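The Pile

A few thoughts on the clothes that never make it back to the closet

There is a piece of furniture in every home that was bought for sitting and has since found other work. In mine it was a chair, a perfectly decent one, which for six years I used only as a sort of torso. It wore my sweaters. Guests who tried to sit in it were steered gently toward the kitchen.

I bring this up as a person who owns 80 hangers and, on most nights, uses four of them.

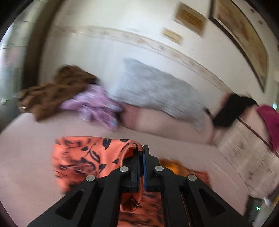

The trade has a name for clothes in this condition. Roswitha Ehlers, who folds other people's laundry for a living out of a storefront in Rorley, calls them "the in-betweens": too worn for the drawer, too clean for the wash. She does not judge them, or says she doesn't, and then she looks at your elbows. Her first rule is to get everything out of the heap and into a line, where each piece has to account for itself. A heathered gray knit gets the middle of the row, being the biggest, with something lilac bunched up next to it and something brown crumpled at the far end, and already you know more about your week than you did. The pink cushion at the back does nothing but help. Knits, Ehlers says, like a bolster. They have had a hard life on hooks.

Anything fuzzy is to be dealt with last. "Shaggy things don't fold," she told me. "They agree to be smaller for a while."

The satiny things don't even agree. I spent most of a Sunday with an orange print, leaves all over it, that would lie flat only while I was looking. I would square off one corner and the opposite one would leave. I tried the method in the Diltari booklet, a 2-step fold that came free with a drawer organizer and assumes the reader has three hands and no temper. Step one is "smooth." Step two is a drawing of a completely folded item.

Dirceu Godoy takes a longer view. He ran the linen room at the Barros, a hotel with 265 beds and, by his count, 4,000 sheets, until he retired one August and went home to find his own closet in a state he describes as "civilian." His advice is to stop using tables. A table is too hard and too small, and slippery cloth goes over the side the moment you turn to answer the phone. Use a bed, he says, with a plain sheet on it. The sheet has a bit of grip, and a loud print shows up against it so well that you can't pretend the edge is straight.

He also wants you to begin with the edge that is behaving worst. Turn it back on itself, leave it alone, and go see what the rest of the cloth is up to. I objected that this would leave a big lump in the middle of the job. He said yes, it would, and that I should have seen the Barros on a Monday.

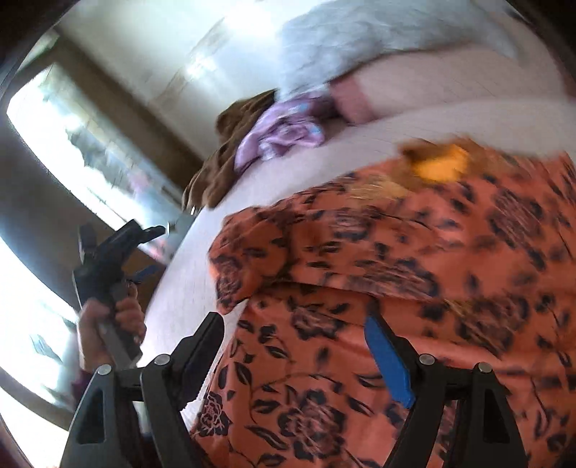 Orange print on a pale sheet, with one edge turned back and a long crease still to be dealt with.

My own results have been mixed. The gray sweaters now live folded on a shelf, where I forget I own them. The lilac sort of thing gets worn more than it used to. The Brutach steamer I bought in a burst of optimism is on the closet floor under a coat.

As for the chair, it was cleared in one afternoon, and I sat in it that same evening with a book. The seat turned out to be terrible. There is a bar across the back that gets you right between the shoulders, and I lasted one chapter. There is a cardigan on it at the moment, just until I find the other hangers.

Related stories
The Drawer With the Batteries In It
Fitted Sheets: A Surrender
Why Your Towels Are Mad at You
One Sock, Four Theories

Last updated: Sunday, March 28, 2021

Contact us | Copyright 2021, all rights reserved | Back to top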